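Home | Forums | Hands & Grippers | Arms | Vision | Controllers | Search
Reading time: 4 min

Five-finger hands vs. parallel grippers for kitchen tasks

benchrat_k
We have a two-arm setup and have been running Zuvdale parallel grippers on both sides. They do fine on boxes and trays. Our next round of tasks is kitchen work: bottles, bags, drawer handles, things going in and out of a fridge. I have a quote for a pair of Ornach five-finger hands and it is a lot of money. Has anyone run both on the same arms? I care more about how often they fail than about how the grasps look.

torque_limit
Ran both last winter on the same arms. For upright bottles the parallel gripper won, as long as you put soft pads on it. We did 500 picks with each. The Zuvdale dropped 2 bottles. The five-finger hand dropped 14, most of them in the first day before we fixed the thumb position.

benchrat_k
Which pads? The stock ones are hard and they slide on anything with condensation.

torque_limit
Cut our own from silicone sheet. Glued on, replaced when they tear.

mossy_gearbox
I don't agree that this settles it. A bottle standing on a counter is the easiest case there is for a parallel gripper. Try pulling a drawer with a recessed lip, or picking up a half-empty bag. We moved to fingers in February and would not go back. The drawer alone was worth it.

torque_limit
I pulled drawers with the parallel gripper too. You hook one finger behind the lip and back the arm up. It works if the drawer runs straight.

mossy_gearbox
And if it doesn't run straight you side-load the finger until the gripper faults. We bent one that way.

lowbay_sam
Nobody has mentioned the controller. We had the hands on a Nepia board and the finger commands came in late compared to the arm, up to 30 ms. At slow speed you don't notice. When the arm is moving while the hand closes, the thumb lands in the wrong spot and the bottle tips. We spent two weeks tuning grasps before we looked at the timing. Log both streams with one clock before you blame the hand.

benchrat_k
Good to know, I would have gone straight to the grasp settings. Same board here.

mossy_gearbox
Our current setup, left hand holding the bottle and right hand at the freezer drawer. Glove on the left hand, cuffs at the wrists.

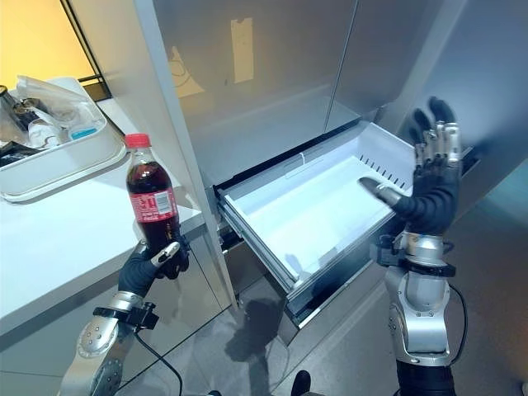
Does a five-finger hand need touch sensors to hold a plastic bottle?
Motor current is enough for a full one. Set a current limit per finger, close until it levels off, and hold. A thin empty bottle will crush before you see much change, so use a position limit for those.

torque_limit
Agree on the current limit. I would still skip the gloves. Ours bunched up at the finger joints and we lost some closing range. Bare fingers with small pads held better.

mossy_gearbox
Ours don't bunch, but we sized them tight. Without them a smooth label slips.

cablejam
Whichever hand you buy, check the wrist cable. We went through three on the Ornach because the loop was too short and pulled at full wrist roll. Leave more slack than the manual shows and run the wrist through its whole range by hand first – power off.

lowbay_sam
Hemasico sells a longer cable with the same connector. It fit ours without an adapter.

benchrat_k
Thanks all. I'm going to order one hand for the left side and keep the Zuvdale on the right, with silicone pads. Then I can run the same bottle and drawer tasks on both. Timing log first. I'll post the drop counts here when I have them.

torque_limit
Post the bottle sizes too. Mine were all half liter.

Contact | Copyright | Back to top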